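May
Speaker notes by Ljubica Nikolaidis

Talk: What the packing table looks like now

Start without slides. Say who I am: shift lead at Drarum, returns and repacking, small electrical goods. I'm not an engineer. If people want motor specs, send them to Esther Koech at the break.

Background, keep it short. Returned chargers, adapters and small bottles get sorted, checked and boxed. Before the change it was all fingers. At the end of a long shift people had sore thumbs and nobody liked to say so.

The Utara project put a pair of grippers on the job. A person still decides what goes where. The gripper does the pinching and the lowering.

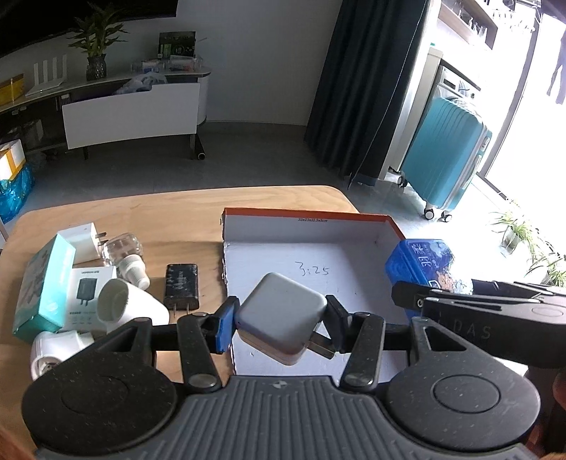
We planned for three weeks of training and it took longer. The slow part was learning how hard to squeeze. Plugs with metal prongs are awkward because you have to think about which way they point before you pick them up. By hand you just turn your wrist.

Tell the story about Noemí Cisneros here. She was our fastest packer and in the first week she was the slowest in the room. She went home upset. Her supervisor told her the speed would come, and didn't ask how she felt about it. We should have asked. I say this one plainly and then stop for a moment.

Figures, one slide only. In the last month before the change we logged 586 items on the trial table. In the first month after, we logged fewer. Don't apologise for that. Management had expected more and we had to have that conversation.

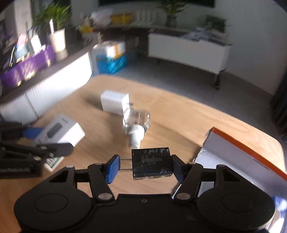 Ljubica Nikolaidis

Second half, what changed for people.

Jobs: two positions moved from packing to checking. Pay stayed the same. Montserrat Arriaga asked for that in writing and got it. Recommend everyone does the same.

Talking: people used to chat while they packed. With the grippers you have to watch the tips, so it got quiet. Some liked it. We added a short break mid-morning, about 120 seconds at first, which was silly, and later a proper one.

Skill: old chargers come back scuffed and you still need a person to say whether one is fit to go out again. The checkers make that call, and their names go on the sheet.

Mistake to own up to: we wrote the work instructions before the packers had tried the job. Lorena Quezada rewrote them with the crew. Hers are shorter and people use them.

Leave time for questions. The usual one is whether the grippers will end up working without us. Answer: I don't know, and I've asked for notice in writing if that is the plan.

Related
Noh site visit: notes from the floor
Checking work and who signs for it
Curkasley workshop: writing instructions with the crew
Sore hands and how to report them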